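The long way to a good night's sleep

6 min read
26 comments

For most of my grown-up life I have slept badly, and been rather dull about it at dinner. So when a friend told me about the sleep evenings at Haronbridge, held every Thursday in the old reading room above the library, I went along mostly for the biscuits, and came home with a notebook full of advice and a borrowed alarm clock (the ticking sort, which I have since returned).

The man behind them is Uldis Rimkutė, a retired night porter who spent 26 years at a hotel in Clarlow, wide awake while everyone above him snored. He has a lovely slow voice and no patience at all with gadgets. "People want to buy sleep," he told me, pouring the tea. "I'd sooner they tidied up for it."

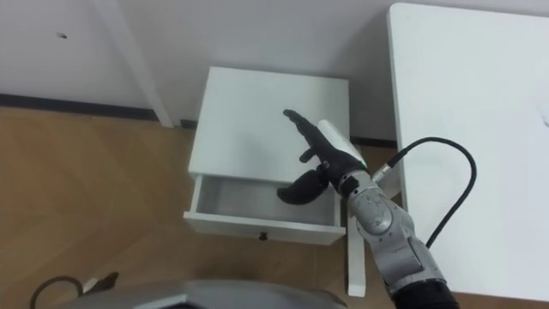
By tidying he means the whole last hour of the day, and he is quite strict about it. Lamps go down at nine. The telephone goes to bed in the kitchen. Any worries that can be written down are written down, on paper, and left there until breakfast. I was doubtful about the paper, I must say, but I have now filled most of a pad with boilers, birthdays and a long-running quarrel with my gutter, and I do drop off sooner than I did.

Then there is the matter of waking at three, which seems to trouble nearly everyone who climbs those library stairs. Uldis's view is that lying there cross is the worst of it, and that you may as well get up, sit in a chair and read something gentle until your eyes go.

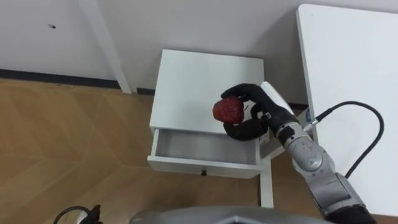 Hunger is a part of this that I had never much considered. My mother held that a late supper gave you nightmares, and I carried on believing her long after I should have known better, going up at ten with an empty stomach and lying there listening to it. Uldis is all for a small something beforehand - a slice of toast, or a bit of red fruit kept by the bed. I have settled on oatcakes, and the crumbs are my own affair.

I still have bad nights. Last week I had two in a row, and spent the second of them in the chair with a book about canals, quite happily, until the milk van went by.

894 shares
Contact us | © Gredano | Back to top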